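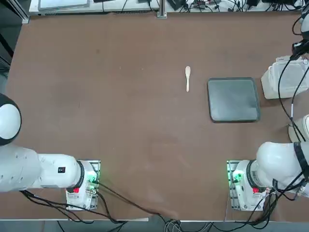 Gendcombe workshop puts two gripper types through a long week of spoons

The automation workshop at Gendcombe has finished the first part of its gripper comparison, and the early word from the bench is that the softer fingers are doing rather better than most of the team expected. The comparison pits the workshop's older rigid two-finger grippers against a newer padded pair supplied by Noltanitz, a small maker of arm attachments, and it has kept the two-armed station busy from Monday onward (with a pause or two for cable trouble, which anyone who has worked around these machines will understand).

The job itself could hardly be more homely. A plastic spoon is laid on the table, and one of the two white arms has to pick it up and set it down on the dark gray tray beside it. The spoon is small and light and lies nearly flat, and that makes it an awkward customer for a gripper built with boxes and bottles in mind. Rigid fingertips tend to skate over the handle or pinch the very edge of the bowl and send the whole thing turning. The padded ones give a little when they meet the tabletop, so they can come in lower and close around the handle without quite so much fuss.

Each gripper type was given 80 tries over the first part of the week, split evenly so that each arm made 40 of them. The spoon was turned to a new angle between tries, and the tray was nudged too, so that neither arm could get by on simply repeating itself. The team counted a try as good only when the spoon came to rest fully inside the rim of the tray. By that measure the Noltanitz fingers came out ahead on both arms, and the gap was widest when the spoon was lying crosswise to the arm's approach.

It was not all one-sided, though, and the people running the tests have been careful to say so. The rigid grippers were quicker from start to finish, and they let go more cleanly. The padded fingers sometimes held on to the spoon for a moment after opening, and on three occasions they carried it partway back across the table before it dropped. Noltanitz has offered a second pad with a less grippy surface, and the workshop hopes to have it fitted before the next part begins.

There was a small surprise on the controller side as well. Halfway through, the workshop swapped its regular controller for one called Rana, mostly out of curiosity, and found that the arms settled over the spoon with noticeably less wobble. That was a pleasant thing to learn, but it also meant the earlier tries with the rigid fingers had to be run all over again so that everything could be compared fairly. Nobody was thrilled about that, and the coffee supply suffered for it.

The next part of the comparison moves to Tolach, where the workshop has a sister bench and more room on the shelves. The plan there is to go up to 800 tries with a wider mix of kitchen things, including forks, measuring cups, and a few lids, and to bring in a second overhead camera to see whether a better view helps the rigid fingers catch up. The full table of results, including the tries that had to be thrown out, will be posted on the workshop's news page once the Tolach runs are finished in December. Other benches that would like to try the same spoon test are welcome to write in for the setup sheet.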